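2 January 2025
Print studio, Plenberg

Back in after the break. Started on the Cantero woodcuts for the June hang. Pierina Bortolotti wants 26 sheets framed and the rest in the plan chest, so the first job is sorting which ones can go on a wall.

Went through the first 20. Foxing on the lower margins of several, worst on the harbor set. Old hinges are brown paper tape, put on with a heavy hand. Tested a methyl cellulose poultice on the back of no. 253, left it 50 minutes, tape lifted with a thin skin of paper. Shorter next time, and check it at the halfway point.

Flasta board arrived in the wrong white. It reads blue beside the Cantero paper. Stadulport will swap it but wants the old packs back first. Do not cut any of it.
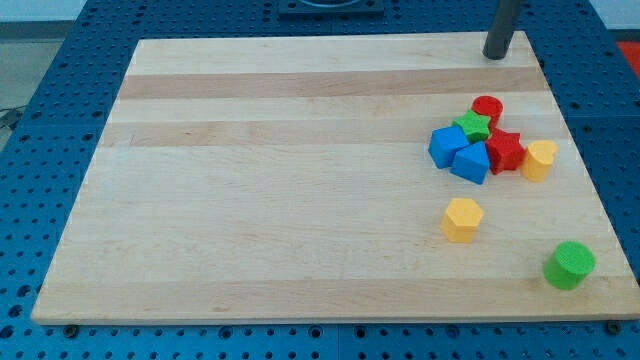

Labels still to settle. Pierina wants the block wood named on each one, and the old list only says "fruitwood" all the way down. Grain shows in the flat blacks on the later prints, long and fairly even, a bit like the lines along the pale planks of the board with the red cylinder and the green star on it. Earlier ones show almost none. Leave the wood off the labels until we hear from the family.

To do: order wheat starch, ring Stadulport, second look at 253 under raking light.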